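Large Print: What Changed on the Shelves, and How to Place a Hold

The large print collection has been moved and relabeled. The work took up most of December and was finished before the holiday closing. This item covers the new arrangement, the spine labels, and the new rules for holds and renewals.

The collection now stands at 497 titles, up from 400 at the last inventory. Most of the growth is in fiction, mainly mysteries and family sagas. Nonfiction is still thin. Cooking and memoir are fair, history is weak, and there is very little science. Evanthia Koutsoukos, who handles adult purchasing, has set aside part of the spring order for history and would like suggestions by title. General requests ("more on the Civil War") are harder to fill, as many books never come out in large print at all.

Location. Large print fiction now runs along the window wall, starting at the end nearest the elevator. Nonfiction follows it without a break. The old arrangement had westerns in a separate bay by the magazines, and those have been folded into general fiction by author. Bottom shelves are no longer used. This cost us 11 shelves of space, recovered by moving the bound local newspapers to the lower level, where they can be had on request at the reference desk.

Labels. The old spine labels used 18 point type, which a number of readers could not make out from a standing position. The new ones carry the first three letters of the author's last name in 36 point bold, black on pale yellow. Books in a series also have the volume number on a second label just above. Series numbering follows the order of publication. Where a publisher has reissued a series in story order, as with the Fikell sea novels, the label may not match the number printed on the jacket. Go by the label when placing a hold, and use the title if in doubt.

Type size. "Large print" is not a fixed standard. Most of our copies are set in 16 point, and the Virkico editions are a little bigger, with wider line spacing and heavier paper. They are also heavier to hold. The Vasiliauskas paperbacks are lighter, but the inner margins are narrow and the spine is stiff, and two readers have told us they will not lie flat. The catalog record now gives the point size in the notes field wherever the book states it. Older records are being filled in as the books come back.

Holds. Large print copies used to share a hold queue with the standard edition. Anyone next in line could be sent either one, and this led to many wrong pickups. The queues are now separate. When you search a title, choose the record marked LP and place the hold there. If you had a hold in the old shared queue, your place was kept in the standard edition's line only. To switch, call the desk or stop by, and staff will move it with your original date.

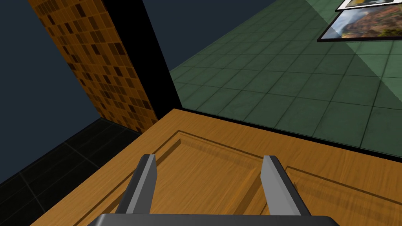 Renewals are now three weeks each, up to two times, unless another reader is waiting. Large print titles no longer renew on their own at the end of the first loan, a setting that had kept some new books out for months. The reminder notice goes out three days before the due date by email or phone. Mailed notices are still sent on request.

Homebound delivery. Edgars Krūmiņa has taken over the delivery list. Bags go out twice a month and hold up to six books. Readers on the list can give him a standing profile — authors liked, authors to avoid, preferred type size, weight limit — and he will fill the bag from that. Profiles written before the move should be checked, as the old form did not ask for type size.

Two known problems remain. Some books in the Fondel mystery series were given labels for the wrong volume, and volumes 7 and 8 are switched. They are being corrected as they are returned. Also, the self-check screen still shows the old shelf location for westerns. The vendor has been told. Until it is fixed, look under the author's last name in general fiction.

Printed author lists in large type are at the desk. The next list, covering the winter arrivals, will be out when the last two boxes have been cataloged.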